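Deltlow Folding Challenge

The Deltlow Folding Challenge is a yearly student robotics competition in which school and college teams program robot arms to handle cardboard, paper and thin plastic sheet. It is named for the Deltlow Workshop in Covdale, where the first edition was held, and it grew out of an after-school club that wanted a contest with no driving, no shooting and no crashing into things. The first edition drew 6 teams. By the most recent one, the field had grown to 28, and the challenge is now a favorite date on the local robotics calendar.

Background

Most student robot contests reward speed and sturdy construction. The Folding Challenge rewards touch. Flat, bendable materials are famously awkward for machines: a sheet sags when it is lifted from one side, a flap springs back after it has been pushed down, and a panel held by two grippers will buckle if one arm moves slightly ahead of the other. The club members in Covdale ran into all of these problems during their first winter together, trying to get a pair of arms to close a shipping box, and they had so much fun with it that they wrote a rule book.

The rules were published on May 14, 2018, and ran to 8 pages. Later versions are longer, mainly because of the glossary, which gives names to dozens of ways a sheet can be dropped, creased or torn. "Malter," the contest's own word for a fold that opens again before the judges reach the table, comes from an early team of that name, which took the whole thing in very good spirit and still enters every year.

Format

A team has three to eight members and may enter with one arm or two. Arms can be bought, printed or built from scratch, and the beginners' division allows teams to steer them by hand with a matching set of leader arms. In the open division, the arms must run on their own once the start signal is given. Each team gets 37 minutes at the table, including setup, and may make as many attempts as it can fit in. Only the best attempt is scored.

There are three rounds. In the Flap Round, a robot works on the flaps of a cardboard box. The Carry Round asks two arms to lift a flat panel together and move it without bending it. The Lay-Down Round, usually the crowd's favorite, uses a thin sheet that has to be placed inside a marked area with its corners flat. Practice material is sent out in November so that every team can train on the same stock.

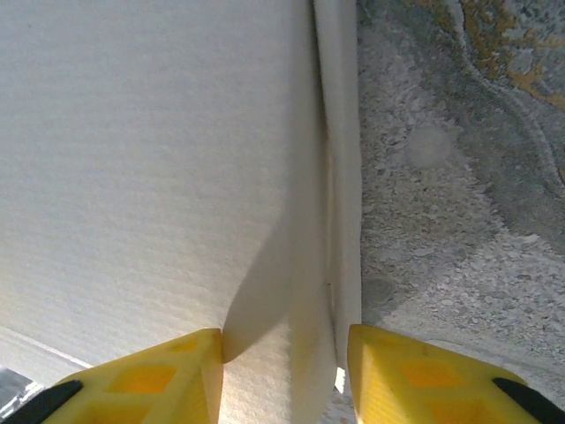
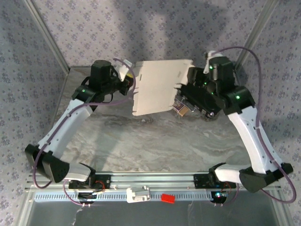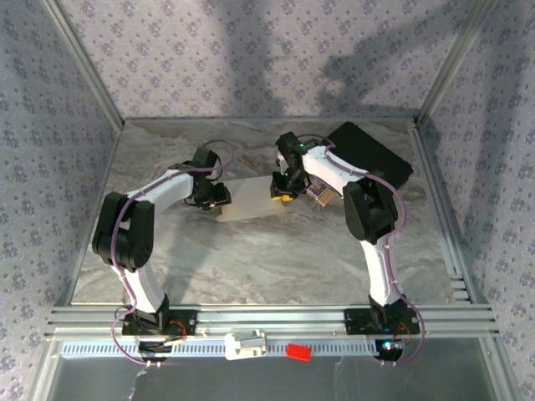

Scoring is done by three judges, who look at the material first and the robot second. A clean crease earns more than a fast one, and a torn edge costs more than an unfinished step. Teams may choose where to grip, and this is where a lot of the strategy comes in. In two-arm work the standard approach is an opposite-edge hold, with the left gripper on the panel's left edge and the right gripper on its right edge, so that the arms share the load and the panel stays close to level. It looks simple and takes weeks to get right! Some teams prefer a hold nearer the corners, which leaves more room for the wrists to turn but makes sagging in the middle harder to control.

Equipment

The organizers set few limits on hardware. Arms must be fixed to the table or to a rail at its edge, cables must be tied along the links or otherwise kept clear of the joints, and a stop switch has to be within reach of a team member at all times. Soft fingers are popular in the Flap Round, as they give a little when they press against the board and are less likely to leave dents. Hard, narrow fingers do better at getting under the edge of a sheet that is already lying flat. Several teams swap fingers between rounds, which the rules permit as long as it is done inside the team's own table time.

Cameras are allowed on the arms, beside the table and above it. Teams that enter the open division generally use at least one of each kind, with the wrist view for the last few inches and the wider view for planning the reach.

Mengal Prize

The Mengal Prize goes to the team with the best logbook, whatever its score. Logbooks must include failed attempts, and the winning books are kept at the workshop in Covdale, where new teams can read them. Many returning members say they learned more from those pages than from any tutorial. Past winners include a first-year team that finished last in the Carry Round and filled most of a notebook working out why.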